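Kiston issues motor controller firmware update for Narine quadcopters

23 November 2018

Kiston has released a firmware update for the electronic speed controllers in its Narine line of quadcopters. The update changes how the controllers handle motor timing at low throttle and adds a check for uneven motor current before takeoff. It applies to the Narine and the larger Narine Tierney, and it can be installed from the desktop application or from the remote controller.

The company opened an investigation in October after owners reported a short drop in thrust during slow vertical descents. According to the release notes, Kiston reviewed 1,942 flight logs submitted through its support page. In 466 of them, at least one motor showed a delayed response when throttle was raised again after a descent. The delay was short enough that the flight controller corrected for it in most cases, but some aircraft rolled to one side before leveling out.

The cause was traced to the timing advance used when motor speed falls below a set threshold. The old firmware held a fixed value. The new firmware adjusts timing from measured back-EMF on each motor, so the four controllers may now run slightly different values at the same throttle setting.
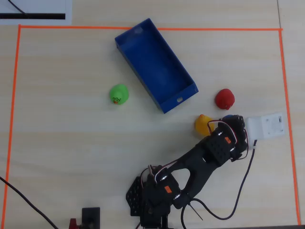
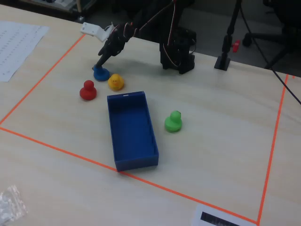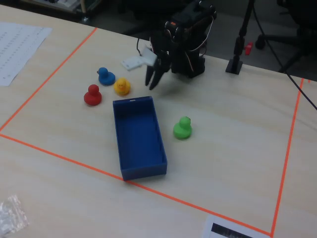
Orange tape on a wooden tabletop, with rubber ducks inside the taped area.
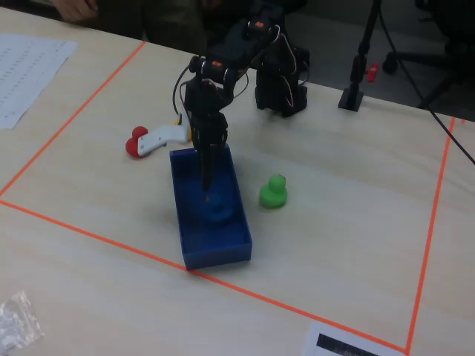
Reading time: 3 min

The preflight current check runs when the motors are armed. Each motor is spun at idle and its current draw is compared with the average of the other three. If the difference is too large, the aircraft will not take off and the app shows a motor warning with the arm number. Kiston advises owners who see the warning to remove the propeller, check the bell for grit or hair, and turn it by hand. If the warning returns after cleaning, the motor should be replaced.

Owners should expect the motors to sound different at idle after the update. Kiston describes the change as a lower, less even tone and says it does not indicate a fault. Maximum speed, ascent rate and rated flight time are unchanged. Hover current is slightly lower on the Tierney, which has the larger propellers, but the company gives no revised endurance figure.

The update was tested on 1,017 flights before release, including flights with partly worn propellers and with the battery below the low-voltage warning. The release notes list one known issue. On aircraft fitted with the Kasia camera mount, the preflight check may report a false warning on a rear motor if the mount's power cable is routed over the arm. Kiston recommends routing the cable along the underside of the body until a fix is available.

Installation requires a battery charged to at least half capacity. The propellers must be removed first, as the motors spin briefly while the new timing tables are written. The process takes around 3 minutes per controller, and the aircraft must not be powered off before all four status lights turn solid green. An interrupted install can be restarted from the desktop application only.

After installation, the compass and accelerometer settings are kept, but custom throttle curves are reset to default and must be entered again. Earlier firmware can't be reinstalled once the update is complete.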